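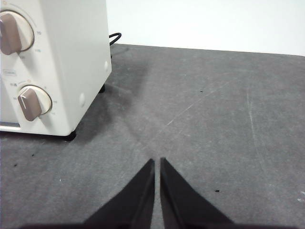 Vol. 7, p. 606

February 26, 2019

Spent the morning on the budget sheet, which I had promised myself would be finished before the coffee was. The coffee won. I am now on the second pot and the sheet still has a yellow cell in it, and the yellow cell is the gripper fingers.

We want two more arms by September. That is the whole request, one line, and it has grown into a document with tabs. The arm itself is the easy part. You call Arruda, Arruda sends a quote, you lie down for a while, you paste the number in. It's everything that hangs off the arm that eats the afternoon. Fingers, spare fingers, wrist cameras, cables for the wrist cameras, the longer cables we buy after the first cables turn out to be the length of a necktie. Mats. A table that doesn't walk. I put in a line for the table that doesn't walk and then changed the wording to "rigid bench," so that whoever reads it will believe I know the trade.

Worked at the bench for an hour in between, on the toaster oven. Knobs are this month's job. The oven has two of them, one over the other, with taupe grips shaped like little bars, and I have come to dislike both, the upper one more. A bar grip should be a gift to a two-fingered hand. You come in from the front, you close, you turn. But the fingers we have taper to points, and points are lovely for picking up a screw and not much good for holding on to a bar while you twist it. You want something flat and wide with a bit of rubber on it. Flat and wide with a bit of rubber is the yellow cell.

Three ways to fill it, as I see it tonight.

Buy the flat fingers from Arruda. They exist, they fit, they come in a nice box. The price is 606 a pair, and I would need a pair for each arm plus a pair for the drawer, and by then the fingers cost more than every kitchen appliance in the lab put together. I could put a toaster oven on each finger and still be under.

Get them cut by the shop in Dernarberg that did our brackets. Cheaper, and they answer the phone. But the brackets came back beautiful and mirror-imaged, so there's that. I still have the brackets. They hold up the shelf over the sink.

Print them ourselves. This is what everyone suggests, always in the tone of a person who won't be doing the printing. The printer is on its own tab of the sheet, under "repairs, other."

Left the cell yellow.

The mats I did settle. The gray one on the bench is scratched, with one long diagonal I look at every time I sit down, and it sheds or collects specks, I can't decide which. I had it down for replacement. Then I thought about it properly. The next mat will be scratched too. I could buy a new gray mat every quarter and keep it pristine for the length of a lunch, or I could buy one spare, roll it up behind the door, and spend the difference on a hand vacuum. Wrote "mat, 1, spare" and "vacuum, small" and felt like a statesman.

Then the ovens. I hadn't budgeted for ovens at all, and this is the kind of thing that makes me doubt the rest of the sheet. If there are going to be three arms turning knobs, there have to be three things with knobs on them, and if they're all the same oven then all we will have learned is that oven. So: different ovens. Cream, black, steel if it doesn't glare too badly on the camera. Round grips as well as bars. One with the knobs side by side. I went through listings for most of an hour comparing knobs, reading the reviews for mentions of stiffness. People write a great deal about the toast. A man somewhere gave two stars to a perfectly good oven on account of the knob being "hard to get started," and I nearly bought it on the spot.

Put down an allowance of 7 appliances, assorted, and a note that they will be used but won't be cooked in. I expect a query about that. Every year there's a query. Last time it was the dish rack, and I had to write a paragraph defending a dish rack to people who buy servers by the shelf.

Cords, too. The cord on this one loops up behind the oven over the back corner, and while I'm not asking anything of the cord, I can already see what happens when an arm comes across from the far side at elbow height. Added cord clips. The clips cost next to nothing and are the only line on the sheet I'm sure of.

After lunch there was the call about Pillar. Pillar is the name of the plan, chosen before I got here, and I've given up asking what it holds up. The people running it want one budget for all the rooms, with the equipment pooled, so that any arm can go to any bench. On paper it's sensible. On a bench, moving an arm costs you a day: unbolt it, carry it, bolt it, find out the camera has shifted a hair in the carrying, calibrate, find the old calibration was better, calibrate again. I said this on the call. I said I'd like a line for labor. There was a silence of the sort you get when you bring up labor, and then someone asked if the carrying could be automated.

I said I'd get a quote.

What I should have said is that pooling makes sense for the things that don't care where they are. Screens, drills, the good chair. The arms care. It took most of last September to get this one to come down in front of the oven at a decent angle and stop short of the panel, and I'd no sooner lend it out than I would lend out my own shoulder. I wrote that in the email afterward and took out the part about the shoulder. Put it back in. Took it out. Sent.

Spares are the other argument I keep losing. When you ask for one arm you get one arm. When you ask for one arm and a wrist camera in a bag in the drawer, you're asked what the bag is for. It's for the day the camera on the arm goes. They sit out at the end of the wrist, a hand's width from everything the fingers bump into, and they're the first thing to meet a cabinet door. Two went last year. Each time we stopped for as long as shipping took, and the shipping from Flerkutby is a slow, scenic affair with a customs form at the end. I worked out what the waiting cost us and it came to more than the bag would have. Put the sum in a comment on the cell, with the working, so it can be ignored in full detail.

Totals, such as they are. Leaving the arms to one side (they have their own pot, and their own meeting), the small stuff stood at 2230 when I closed the file. The ceiling for small stuff is 2000. Anything over it goes to a second signature, and the second signature is on leave until the weather improves, as far as I can tell. So I need to lose 230, and I went looking.

Could drop the vacuum. Could drop two of the ovens. Could call the spare camera an arm part and slide it into the other pot, where it would vanish like a cork in a lake. I like this last one best and I believe it's even correct, given that the camera is bolted to the arm and has no other purpose in life. The trouble is that the arm pot gets read line by line by a person who asked me in the fall why a robot needs a table.

And the 2230 has nothing in it for fingers. I noticed this while rinsing the pot. The yellow cell is blank and blank adds up as zero, so the whole tidy overrun is the overrun without the one thing I sat down to price. Went back and typed in 606 for a single pair, just to see it. Closed the laptop.

Before going home I sat with the bench a while longer. The arm was parked off to the right of the oven with its fingers nearly shut, over bare mat, pointed at nothing much. I tried one of the knobs by hand, to get a sense of what I'm asking for. There's more give in it than you would think, then a small catch, then it goes. My fingertips squash against the bar and that does most of the work. Which is the rubber, I suppose. I have been pricing flatness all day and it may be mostly the squash I need.

So, a fourth way to fill the cell: leave the pointed fingers on and stick something soft to the insides. A sheet of silicone from the hardware store, a sharp knife, decent glue. It'll peel. It'll peel in a week, and I will be redoing it with tweezers, and the labor line they wouldn't give me will come out of my evenings as usual. But a sheet of silicone is less than lunch, and if it holds on for even a few days I'll know whether the flat ones are worth the nice box.

Changed the cell from yellow to a paler yellow. Wrote "pads, trial" beside it.

To do tomorrow: silicone. Ask Arruda if they sell the flat fingers singly, or at a sadder price without the box. Ask Dernarberg about the lead time and send the drawing with an arrow on it saying which side is the front. Find out who signs second. Move the camera to the other pot and say nothing. Buy coffee, own money.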